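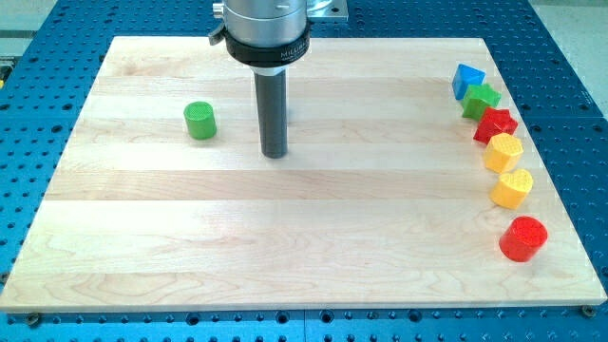
Orla Dunne

The board is done and the blocks are out on it. A few people asked in May how I was getting on with it, so I'm putting the notes in one thread.

It's a plain board made of strips glued edge to edge. The strips came out of the scrap bin and they don't match. Most are pale cream going to light tan.

The pinkish strip across the middle is the one people ask about. It was in the same bin as the rest and I don't know what species it is. It has a fine streaky grain and planed up easier than anything else in the pile.

I laid the strips out four different ways before gluing. First try had the pinkish one at the edge and it looked like a repair. I moved it to the middle and left it.

The strips with the big curving grain went together along one edge. I could have mixed them through. I tried that too and it looked busy.

Glue was ordinary yellow wood glue. Thin bead on one edge, rub the joint, clamp. I did the strips in two batches and then joined the two halves the next morning. All of them in one go is too much to keep flat with the clamps I own.

Mistake number one: I skipped the wax paper under the first batch. The whole thing stuck to the bench in two spots. It came up with a putty knife and took a little wood with it. That's on the underside now.

Mistake number two: I sanded one end more than the other. If you put a straightedge on it you can find the dip. If you don't, you can't.

Sanding was 80, 120, 180. I stopped there. I've gone to 320 on other boards and small parts slide around on them.

The brownish patch in the grain off to the left is in the wood. I thought it was a glue stain and went at it with the scraper for a good while. Same patch, slightly thinner board.

Someone asked about finish. One coat of mineral oil on my last board, and it yellowed the pale strips more than I liked. For this kind of wood I'd sand a spare scrap, put whatever you have on it, and leave it by a window for a couple of weeks before you decide.

Now the blocks. There are seven on the board. They came in a mixed bag of small shapes, secondhand, sold under the name Trollden. I haven't found anything else with that name on it.

The green cylinder is on its own on the left. The other six are in a line down the right side, with the blue triangle farthest back. The line is a bit diagonal. I'm leaving it.

I like the green one best out of the bag. The top has a light texture and the sides are smooth, so you can tell which way up it is with your fingers.

The reason for putting blocks on a board at all: small things on a hard metal table make a racket, and if the top is perforated like this blue one it's a bad background for sorting. Your eye keeps catching on the holes. A plain pale board fixes both.

Shayne Waaka asked whether a sheet of cork would do the same job. It would be quieter. I had cork on the old table and it crumbled at the corners and I was picking bits out of everything. If you have good cork, use it.

Shayne also said I should have put a lip around the edge. I thought about it. A lip stops things rolling off, and it also stops you from wiping crumbs and dust straight into your hand. I went without.

If you do want a lip, don't glue a strip hard across the ends of the boards. The wood needs to move across its width when the weather changes. Screw it through slotted holes or you'll get a crack by winter.

Cost, for those who asked. Strips: free. Glue: had it already. Sandpaper: one pack, less than lunch. The bag of blocks cost more than everything in the board put together.

Cleaning: damp cloth, dry cloth, stand it on its edge until it's dry on both sides. Don't lay it flat on a metal table while it's damp. One face dries faster than the other and it'll cup. I know this from the last one.

If yours has already cupped, put it hollow side down on a dry towel overnight with nothing on top. Check it in the morning. Mine came most of the way back. I would not clamp it flat, it just springs when you let go.

Blocks get wiped with warm water and a drop of dish soap. Don't soak them unless you know what they're made of. I lost the color off a whole older set that way, a Semwal one I'd had for years.

For storage I use a shallow tray from Sandby with a lid that doesn't quite fit. Blocks in the tray, board behind the shelf standing up. It takes less time to put away than to find the lid.

Reply to a couple of messages: no, I'm not selling boards. There's no pattern either. Cut your strips to the same thickness, put your odd color wherever you like it, glue it up in two halves.

And yes, you can buy the same thing. Any store with a lumber aisle has edge-glued panels near the shelving. Look down the length of it before you pay, and take the flattest one even if you like the grain on another.

One more on grain, from a question overnight. I don't worry about flipping every second strip the way the books say. With strips this narrow I haven't seen it make a difference. With wide ones I would.

Next board will be longer and use up the dark scraps from the Wostari shelf I took apart. Those have screw holes in them, so I'll be cutting around those first. I'll add to this thread when there's something glued.

3,057 views · 116 reposts · 762 likes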